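# Household and workshop tips: teaching a robot arm a job by hand

These are tips for anyone who has to show a robot arm how to do an ordinary household task, either by holding the arm and moving it (hand guiding) or by driving it from a controller in another spot (remote control). They come from doing it in kitchens, bathrooms and a small workshop. Most apply whichever make of arm you have.

## Before you start

**Do the job yourself first, slowly.** Wipe the worktop, open the door, put the cup on the shelf. Notice where your hand goes before it touches anything. People tend to start teaching from the moment of contact and leave out the approach, and then the arm comes in from a silly angle.

**Decide where the task begins and ends.** Write it on a bit of card. "Starts with hand at waist height, ends with drawer shut and hand back at waist height." Every showing should begin and end the same way, even if the middle varies.

**Clear the floor, but leave the room alone.** Shift bags, leads and anything you might trip on. Leave the soap, the tea towels and the post where they normally live. If you teach in a tidied room you will have to teach again when the room goes back to normal.

**Dry your hands.** A damp grip on a guiding handle slips, and you can feel the slip in the playback as a small jerk.

**Check the reach with the power off.** A tape measure and a broom handle will do. If you have to stretch the arm nearly straight to get to the task, move the base closer.

## Showing by hand

Hold the arm near the wrist. Holding it at the elbow is tiring and the fingers end up pointing anywhere.

Stand to one side, so that your own arm stays out of the way of the wrist camera. If your sleeve is in every showing, the arm may come to rely on your sleeve. Roll it up.

Move at about half your normal speed. Slower than that and you begin to wobble. If you need to think, stop completely, think, and then throw that showing away and do another.

Close the fingers as a separate step. Arrive, pause for a breath, close, pause again, then pull. The pauses look fussy but they make it much easier to find the grip when you trim the recording later.

For drawers and cupboards, pull along the line of the runner or the swing of the hinge. It helps to put a strip of masking tape on the floor under a cupboard door to mark the curve, and follow that with the hand. Take the tape up before you record.

## Showing by remote control

We use the Nornetti hand controllers, which are light and have a trigger for the fingers. The tips below should suit any pair.

- Sit down if the job is above waist height. Your shoulders will last longer.
- Set the movement scale before you begin and leave it there all day. Changing from full to half scale between showings will make your hands clumsy for the next few goes.
- Watch the wrist view for the last hand's width and the room view for everything before that.
- Keep a second person by the stop button whenever there is glass, a hob or a pet nearby.
- If the picture lags, stop. Carrying on in the hope that it will catch up is how we chipped a tile.

Long sessions go badly. We do 19 showings and then have a break, whatever state the job is in. It used to be 25 and the last few were always poor.

## Doors

Doors take more showings than anything else in the house. The Javier set, which is our folder of door and drawer recordings, has over 3,000 in it and the interior doors are still the weakest part. Lever handles are easier than knobs, but there are a few things to watch.

**Push down near the free end of the lever.** Close to the spindle you need far more force and the fingers ride up.

**Don't grip the lever tightly.** Rest on it, or close the fingers loosely round it. The lever turns in a curve, and a tight grip will fight the wrist all the way down.

**Get the latch clear before you push or pull.** Press, pause, then move the door. Doing both at once works for people because we can feel the latch. The arm needs the steps apart.

**Teach from more than one starting place.** Straight on, a step to the left, a step to the right. Mix them up during the session so you don't end up with all the left ones in the morning light.

**Treat shiny rooms as a separate job.** Polished wood, glossy stone and mirrors all throw light about. If you can, record some showings with the lights on and some with only daylight.

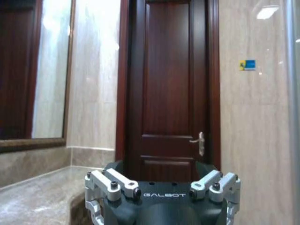 **Arum, December 25, 2022**

The lever on this door is on the right and points in towards the middle, so the hand has to come across to the handle with the fingers clear of the door face. Start well back and line up on the lever before moving in. With a stone counter and a mirror on the left, keep the approach to the right-hand side of the opening and don't swing the wrist out wide.

Glare was the other thing to plan for. There is a bright reflection on the marble wall to the right, and the mirror glass is nearly white. For rooms like this, fix the camera exposure by hand with the view on the door, then leave it. On automatic, the door goes dark each time the mirror comes into view. The silver handle has pale highlights of its own, so check that you can still make out its shape on the screen before you record.

## After the session

Watch everything back at double speed the same day. Delete any showing with a bump, a dropped grip or a long dither in it. From the July sessions we kept 1,069 out of 2,000, and the arm did better on those than it had on the full lot.

Name the files by room, task and side: *bathroom-door-right*. Dates alone are no use when you come back looking for one particular handle.

Wipe the finger pads with a barely damp cloth. Polish from doors and grease from kitchen handles both build up, and the grip changes without you noticing. We keep the pads and spare hex bolts in a Zekico parts tin – any lidded tin will do – along with the key that fits them.

Check the bolts on the finger links once a week and after any knock. Nip them up, no more. If a link is stiff after tightening, back the bolt off slightly and move the link by hand before switching on again.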